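## 6. Bedding the Llewellyn bath on its base

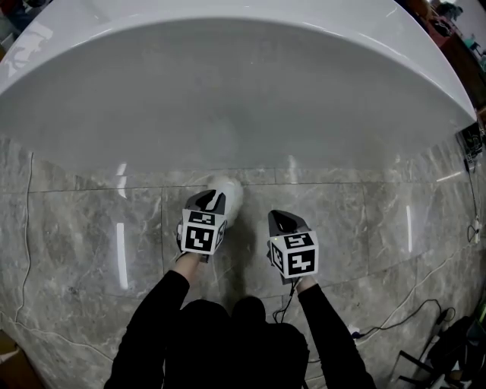
The Llewellyn is delivered with its feet already screwed in, but they are not adjusted, so you must level the bath before you connect the waste. Do this work on a finished floor only. Fresh grout must rest for the time written on its packet. A tiled floor of polished stone with thin grout lines, like the grey marble under the white oval bath shown here, is suitable, but choose the final position early and protect the surface with card when you move the bath. The base line, where the outer wall meets the floor, must stay free of dust, and a soft fluffy pad is good for this place.

**You will need:** the foot key from the Brekent parts bag, a spirit level, a pencil with soft lead, low-tack tape, and neutral silicone for bathrooms.

1. Put the tape on the floor and draw the position of the bath on it. Do not draw on the stone.
2. Check that the waste pipe comes out inside the marked area. Leave 200 mm free on the side where you will reach the trap.
3. Lift the bath into position with two persons. Hold it under the rim, never by the overflow.
4. Lay the level along the length of the rim, then across it. Turn the feet with the key, a quarter turn each time.
5. When both directions are level, tighten the 6 lock nuts by hand and then with the key.
6. Connect the trap (part 1034) to the waste. The rubber ring goes with the flat side up.
7. Fill the bath to the overflow and let it stand for one hour. Look at the trap with a torch, then empty the bath and look again.
8. Clean the base line and let it dry. Apply the silicone in one thin line.

> **Caution:** Do not slide the bath on its feet. They can scratch stone, also when the floor is covered by card.

> **Note:** If one foot does not reach the floor, use the longer foot (part 869). You can order it from Stikeck, Bollasport. Please do not put wood or folded paper under the foot.

**Cleaning before first use**

Remove the film from the rim slowly and keep it flat while you pull. For the first cleaning use warm water and a little washing-up liquid. On marble floors do not use vinegar or limescale remover, and wipe up drops of these products at once if they fall from the bath. The silicone must not become wet for 24 hours.

Continue with section 7, Fitting the overflow cover.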